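I've been let loose on the planner again this month, and I'm having a lovely time with it! Efa moved all our practice kitchens over to the new simulator build in November, so every task now runs with the camera on the wrist, and I get to see what the software sees (usually at a very funny angle). 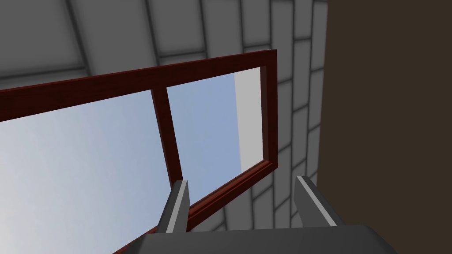
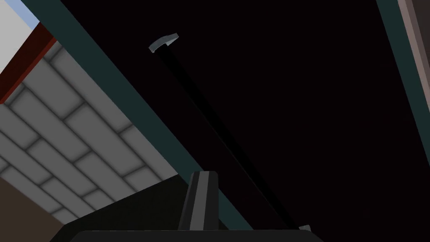
My bit of Sayce is the part that decides which way to turn the wrist before the fingers close. It used to pick the shortest route every time and bump into things on the way, so I've given it 4 candidate routes to weigh up, and Siwan wrote a neat little tool that replays them side by side. Long thin handles are my favourite test, and that black one on the dark panel is a proper stinker, as there's hardly any contrast for the edge finder to hold on to. The grey fittings at its two ends are a big help, so I now look for those first and draw the line between them. I've queued 1,000 runs overnight with the new routes switched on. If you'd like your own task added, send it to me or Siwan before the next Endthorpe meet-up.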